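Workshop notebook, Stinholm events
Tuesday, October 25, 2022

Good long day in the workshop, and I want to get it all down before I lose the thread, so forgive the length (Britta, you can skip to the part about the seating cards, I know you're waiting for it).

First, the Lenz wedding. We're at 36 tables' worth of paper goods and I spent most of the morning on the place-card stock. The cream card we ordered in the summer curls when the ink goes on heavy, and I'd been blaming my own hand for it. Chukwuemeka tried a batch pressed overnight under the big binder's board and those stayed flat enough to stand up in the slotted holders. The ones I left out on the rack didn't. So we press everything from now on, and please don't pull them early just because they look finished. I did that twice last week and got to write the same names all over again.

Brush pens are out for the long names, by the way. They're lovely on "Ann" and hopeless on anything with three syllables. Idrisa lent me the narrow nib he uses for envelopes and it was such a relief! I'd like to order two more of those if the budget will stand it.

Timeline next. The couple moved the ceremony up by half an hour so that the grandparents can be driven home before it gets too late, and I think that's a kind decision and a sensible one, but it knocks everything sideways. The florist still has the old time. The quartet has the new time but the old address (the barn, and we're in the orchard hall now). I redrew the whole running sheet on the long table with strips of paper, one strip per supplier, and slid them about until nobody was trying to use the side door at the same moment. I do like doing it this way. Malte says a spreadsheet would take a quarter of the time, and he may be right, but I see the collisions better when I can push them with a finger. He has kindly offered to type up the result.

What came out of the strips: the cake has to arrive before the chairs are turned around, or it has to wait in the van. Knut is going to ring the bakery and ask how long it can wait.

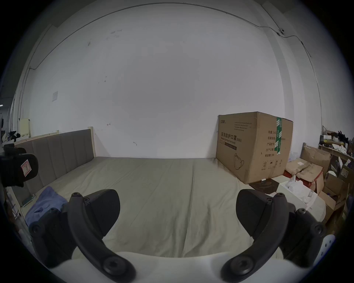

Headboard side of the bed, blue cloth on the sheet.

Back to the Lenz list after lunch. The guest numbers settled at last and we're at 70, which fits the hall nicely with the round tables but leaves no slack for the dance floor if the band brings the larger riser. I've asked them to bring the small one. If they forget, we lose the table nearest the stage and those guests have to be tucked in by the windows, so I've made a second version of the seating plan with that already worked out. It's in the green folder, behind the first one.

Wait, I should correct myself before somebody orders from this page. The 36 up at the top is card bundles, one bundle to an envelope, and has nothing to do with how many tables go in the hall. I've been calling them tables all week because of how the old Ploltemel job was packed. Bad habit, sorry.

Seating cards, Britta! I tried your idea of coloring the edges by meal choice so the servers can read them from the aisle. The watercolor edge is pretty but far too shy in low light. I turned off the overhead lamps, stood by the door and couldn't tell the fish from the vegetarian. The gouache was better. The dark green is almost bold, and the rust color reads well too. I'd stay away from the yellow, it disappears into the cream. One thin coat, let it dry standing on end, then press.

The ribbon from Gulent came in and it's a shade pinker than the swatch. I've pinned a length of it beside the swatch on the corkboard and would love for everyone to look at it in daylight and write yes or no underneath. I'm leaning yes. With the eucalyptus next to it the pink calms down a good deal, and sending it back would eat up days I'd much prefer to spend on the favors.

Still open:
Florist to be told the new time, and the hall. I'll do this first thing.
Bakery and the van question (Knut).
Small riser confirmed in writing.
Typed running sheet (Malte), then a copy to each supplier.
Ribbon vote.
More blotting paper. We're down to the last few sheets and I've been cutting them in half.

The spring couple wrote too, asking whether March is too early for an outdoor ceremony. I told them it could be beautiful and it could be sleet, and that we'd want a room ready either way. They're coming by to talk it over, and I've put the kettle and the good cups on the shelf by the door.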